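Projects > Business Studies > Online Retail
Filed under: E-commerce, Student Reports

Basket abandonment at a small online shop

3.2 Method
Wellelum sells lamp parts through its own website and ships from a unit in Oravdale. Order records for April were exported from the Fumidow shop software, giving 3,000 baskets. Test baskets and repeat entries from the same session were removed before sorting.

3.3 Results
Of the baskets left unpaid, 189 stopped at the delivery page – the largest group at any single step. In 48 cases the customer came back within a day and paid. The delivery charge was not shown before this page.

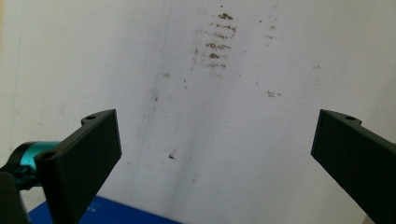
The payment page lost 17 baskets, all on mobile phones. The card form did not resize on smaller screens, and the postcode field rejected spaces. Both faults were reported to the shop.

3.4 Limits
One month of data does not show seasonal change. Polák (the second shop approached) exports daily totals only, so no comparison was made – see Appendix B for the field list.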